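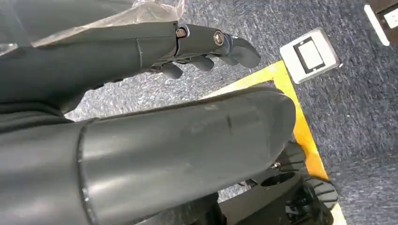

Chapter 6
Plastic Film and Sheeting

Key terms: film, sheeting, gauge, haze, crease memory, dust cover

Clear plastic is one of the most common materials in any storeroom or workshop, and one of the least studied by the people who use it. It comes off a roll, gets pulled over whatever needs covering, and is thrown away when the job is done. This chapter looks at how film is made, how it is sold, and how to choose a thickness for a given use.

Film and sheeting are the same kind of product at different thicknesses. Thin film wrinkles as soon as it is handled. Each wrinkle bends the light a little differently, so a crumpled piece looks white along its folds even when the plastic itself is clear. You can still make out shapes and colors through it, but fine detail is lost. Thicker sheeting falls in wider folds and keeps a crease longer after it has been stored flat.

Section 6.1 follows a roll from the extruder to the warehouse. Section 6.2 covers thickness and how to measure it with a micrometer. In Section 6.3 we turn to draping, taping and weighting a cover on a floor or over equipment, and to the moisture that can collect under one.

The case study at the end of the chapter comes from the Junstead depot, where Xuân Dương kept a record of every cover used between one August and the next. The depot began the year with 48 rolls on the shelf and cut 2,447 covers from those and later deliveries. Of these, 265 were folded and used again. You will need her table for Exercises 4 through 9.

Before you begin, review the section on units in Chapter 2. Film thickness is often given in mils, and there are 1,000 mils in an inch. A mil is not a millimeter, and orders are sometimes filled wrong when the two are confused.

6.1 From Pellet to Roll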